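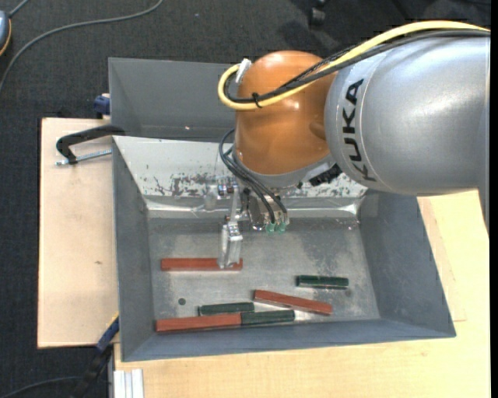

KUKA arm over the gray picking bin, with red and green bars on the bin floor.

Vovar Bin Picking Fault Set – README
Version 2, August 2023

Thank you for stopping by! This set grew out of a long and rather humbling summer at Trimstead, when our gripper began losing air partway through a pick and letting go of bars on the way out of the bin. The cause was a hose that had rubbed thin where it bends near the wrist – a small thing, and it took us far too long to find.

What you get: 595 picks, 13 of them labeled "drop". Each one has a pressure log (CSV, 100 samples per second) and a short note on what we saw.

Please be careful with the drop labels. The first few were added from memory, before we had a proper form, and I would trust those a little less than the others.

If you rerun any of this on your own arm, shut off the air and let the line bleed down before you put a hand near the fingers. We got lazy about that once and had a good scare.

Questions and corrections are very welcome – Mitsuko Arai, Vovar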